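Workshop notebook, wardrobe fittings bench
2026-10-13

Hanger comparison, second day. I continue from the notes on the Wellach rail. Yesterday I finished the load part, today is mostly about the shape of the hangers and how they behave with real clothes. I write it in full because the colleagues from Lomeritz want to read it before they order.

Morning. I put new white paper on the table, the old one had pencil marks everywhere and I could not see any more which line was from which test. The basket stays at the table side as before. It is bigger than we need, but the hangers do not catch in each other so much as they did in the carton.

We have two suppliers still in the comparison, Kahraman and Storano. Both offer a slim beige type with a metal hook. The price is not so different if we take 700 pieces, so the decision must come from the use. The order for the first room would be only 50.

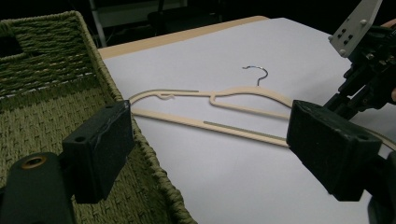 Slim beige type, flat on the paper. Strap notch near the end of the arm, grey strips along the arm and the lower bar.

Notes on the slim type in general:

The notch for straps is small. A thin strap from a summer dress goes in easily and stays. A wide strap, like on a pinafore, sits on top of the notch and does not go down into it. With the wide strap I had to push it with the thumb, and then it comes out again when the hanger is turned on the rail. I would not call this a fault, but it should be written in the ordering note, so that people do not expect too much.

The lower bar is good for trousers if they are folded once. With heavy winter trousers the fold slips slowly to one side. I left one pair hanging from Monday afternoon and this morning it was still there, but crooked. Light cotton trousers did not move. I think the grey strips do most of the work here, more than the rest of the surface. To check this I want to turn the trousers so that the fold lies mainly beside the strip, and leave them again for one night.

Knitwear: no slipping at all, but the shoulder makes a small bump in a thin jumper after some hours. The same happened in April with the thicker hangers, so it is maybe the jumper and not the hanger. I have put the jumper aside and will try with a second one of the same wool.

Silk blouse: stayed on. It was the one thing that fell every time from the glossy hangers we had before, and I was glad to see it.

Question of width. For children's clothes the slim type is too wide, the neck of a small T-shirt gets pulled when you put it in. We should keep the small size from the old stock for this and not mix them on one rail. On a mixed rail the sleeves of the big shirts cover the small ones and people forget they are there.

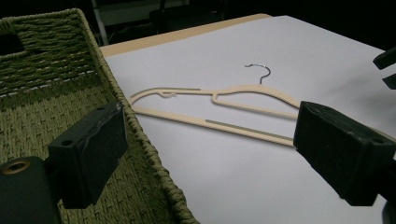
After lunch I looked at the direction of the hooks. If all hooks show to the same side, it is much quicker to take a pile of clothes off the rail with two hands. I tried it with 2 piles, first all hooks in one direction and then mixed. With the mixed pile I had to stop and take single hangers out, and one shirt fell on the floor. So I ask everybody who fills the rail: open side of the hook to the wall, please. I know it was said already, but yesterday evening the rail was again half and half.

Also there is the question of how to store the empty ones. In the basket they are easy to reach, but the hooks find each other and you pull out three when you want one. It helps to lay them all with the hook to the same end and not to press them down. For a bigger number I would prefer a short rail at low height only for the empty hangers. The Wellach rail can be cut, the cut piece must be 175 cm or it does not fit between the two brackets. I measured it again to be sure — the drawing has the old value and should be corrected.

Cleaning. Light dust shows little on beige, but lint from the dark coats shows very much. A damp cloth took most of it away. The dry brush only moved it to another place. I have not tried the sticky roller because ours is finished, please somebody put it on the shopping list.

Still to do:
trousers beside the strip, one night
second jumper
ask Storano if the small size exists in the same colour
ask Kahraman about delivery in smaller cartons, the last one was too heavy to carry up the stairs
correct the drawing of the rail

Table can stay as it is, I continue there tomorrow with the coats.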